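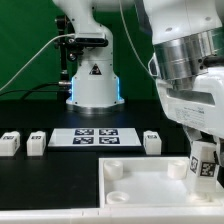
Abandonment at 88 minutes: does the result stand?

Bitgate Football Forum > Rules and Officiating
Dec 31, 2025

offside_ledger
Vemham v Valdovinos was stopped in the second half when a dog got onto the pitch and then the floodlights failed. Referee Aurelio Cortés waited 30 minutes and abandoned it. Vemham led by a goal. The league handbook has one paragraph on this and it refers only to "a substantial part of the match." No number is given. Does anyone have the previous rulings?

touchline_k
Law 7 says an abandoned match is replayed unless the competition rules or organizers determine otherwise. The handbook does provide otherwise, so the substantial part wording governs. In my reading 88 of 90 is substantial.

Zurell_End
Disagree. The handbook gives the league discretion to let a score stand. It does not oblige them to. Valdovinos had a corner when play stopped. A corner with stoppage time to come is a live chance.

offside_ledger
The corner is irrelevant. The test is time played. If the position of the ball mattered, every abandonment would need a hearing.

Zurell_End
Every abandonment does get a hearing. Section on protests, second paragraph. Fee is 400 and it is returned if the protest is upheld.

touchline_k
Fee is correct. The deadline is the part people miss: it runs from the referee's report, and the final whistle has no bearing on it.

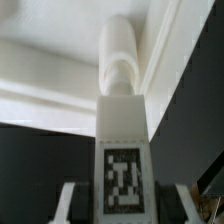 Page 2 of 2

northbank_tz
Teodoro Zepeda here, former assistant referee in this league. Two separate stoppages need to be kept apart. The dog is an outside agent. Play is stopped if it interferes and restarted with a dropped ball, and the time is added. The lights are a facilities failure and fall on the home club. Vemham were at home.

Zurell_End
Which supports a replay. A club should not keep a win that its own lights protected.

northbank_tz
It supports a fine. Fault and result are handled under different sections. I would expect the score to stand and Vemham to pay for the lights.

touchline_k
How much time would have been added for the dog?

northbank_tz
Up to the referee. It should be in his report.

Zurell_End
Then "88 of 90" is the wrong fraction and the first reply needs correcting.

touchline_k
Accepted on the fraction. Conclusion unchanged.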